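Color and Light in Small Rooms, notes for session 6

5 May 2020

Typed up fast from my own outline, so sorry for fragments. Reading: Partington handout, first half only. Skip the paint chemistry.

Recap from April. Value = how light or dark. Hue = the color name. Chroma = how strong. People mix up value and chroma all the time, esp. with yellows. If you're still shaky redo the gray card exercise before next time.

Main topic today: reflectance. Every paint has a light reflectance value (LRV), a scale from 0 to 100. Black near the bottom, white near the top, neither one gets all the way there in real paint. Usually printed on the back of the chip, or look it up on the maker's site. Clonari chips have it, Ostico chips from the older fan deck don't.

Worked case, the Cakbridge reading room. North windows, one wall. Old walls a brown with LRV 17. Staff had the lamps on all day. Repainted with a warm gray at 54, ceiling left alone. Lamps now mostly used after four. Note what did not change: window size, floor, furniture. Draw the before and after in your notebook, value only, no hue.

Things that fool the eye:
- simultaneous contrast. Same gray looks darker on white, lighter on black
- color bounce. Red rug, pink baseboards
- sheen. Gloss shows every bump and throws highlights, matte hides them
- chip size. A small chip nearly always reads darker than teh wall will
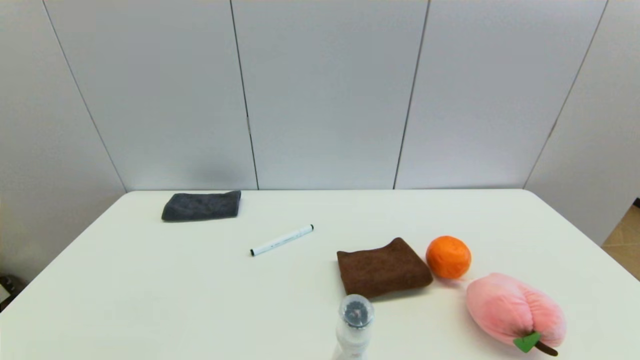
Whites and near whites are the hard part of the course. Go slow. An off-white is a color with a lean (pink, green, yellow, blue) and you only see the lean next to another white. Hold printer paper against it. Pale surfaces also show shading a dark one would swallow: look at the faint gray up in the corners of the pale wall, and the slightly darker band near where it meets the table. Even lighting, and you still get steps in value. When you paint a study of something like that you need maybe three mixes that barely differ, plus a thin dark for the seams. Students reach for black too soon. Don't. Mix the gray from blue and burnt umber and stay light.

Color temperature of lamps, quick version. Low kelvin = warm, high = cool. Check a sample under the lamp that will acutally be in the room, at night, and again by daylight. Two samples that match by day may split under the lamp. Name for that is metamerism, it will come up again.

Homework. Pick one wall at home. Paint 6 value swatches from it, morning through evening, same brush, same paper. Write the hour on the back. Then read pages 11 to 17 of the handout and bring one question.

Next session: ceilings, bring tape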